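**Cetach Opens Hand-Dishwashing Class to a Public That Thought It Knew How**

SOTOMAYOR, December - Cetach, the home skills school, will add a one-evening class in washing dishes by hand. 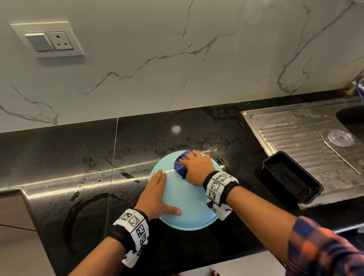
How long does it take to learn to wash a plate?

Most people need 15 minutes, plus a little longer to forget what they were doing before.

The class covers plates, baking tins and the counter they drip on. It takes 21 students at 4 sinks, so there will be some standing about, much as at home.

"I've washed dishes for nearly 70 years and was told my rinsing was 'hopeful,'" said Darlene Girard, who sat in on a trial run. "I've signed up again."

Instructor Tanner Hiebert asks students to bring one dirty pan. Soaking it overnight and hoping does not count as homework.

Sign-up is at the Cetach front desk. Press contact: Lumturie Berisha.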